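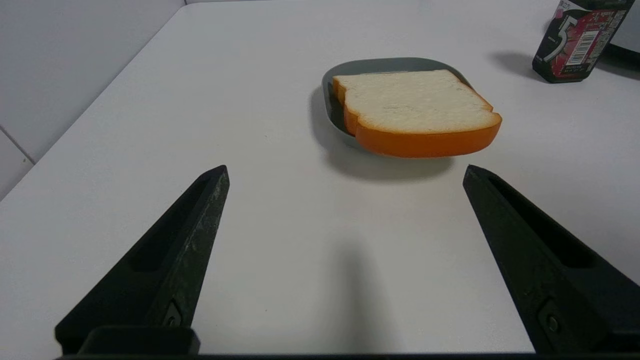

Temps de lecture : 2 min

4. Inscrire un apprenti coiffeur dans le livret numérique Uncombe

Cette section s'adresse aux responsables pédagogiques. Le compte de l'établissement doit déjà être activé (section 2).

1. Ouvrez le menu Promotions et choisissez le groupe de l'élève. Un groupe accepte 34 inscrits au maximum.
2. Cliquez sur Nouvel élève, puis saisissez le nom tel qu'il figure sur la pièce d'identité.
3. Sélectionnez le parcours : Coupe et coiffage (460 heures) ou Coloration.
4. Indiquez le formateur référent. Il reçoit un message de confirmation et doit l'accepter avant la première séance pratique.

Remarque - un élève transféré du centre Dresberg garde ses heures validées. N'ouvrez pas de second livret, demandez le transfert à Marites Sison.

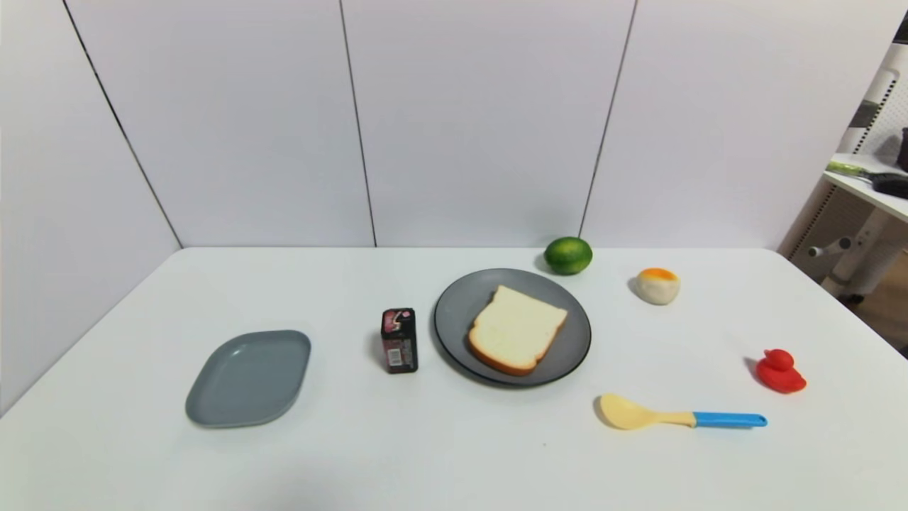 5. Dans l'onglet Pratique, cochez les modules autorisés. Les modules sur modèle restent grisés tant que l'épreuve d'hygiène n'est pas notée.
6. Fixez le seuil d'assiduité. La valeur par défaut est de 85 %.
7. Enregistrez, puis imprimez la fiche et faites-la signer par l'élève.

Attention : une fois la fiche signée, le parcours ne peut plus être modifié. Pour corriger une erreur, il faut clôturer le livret et reprendre à l'étape 2.

Les livrets ouverts avant juillet s'affichent encore dans l'ancien format. Ils se convertissent un par un, depuis Outils - Conversion.

Section mise à jour le 4 septembre 2024 par Teodoro Calimlim.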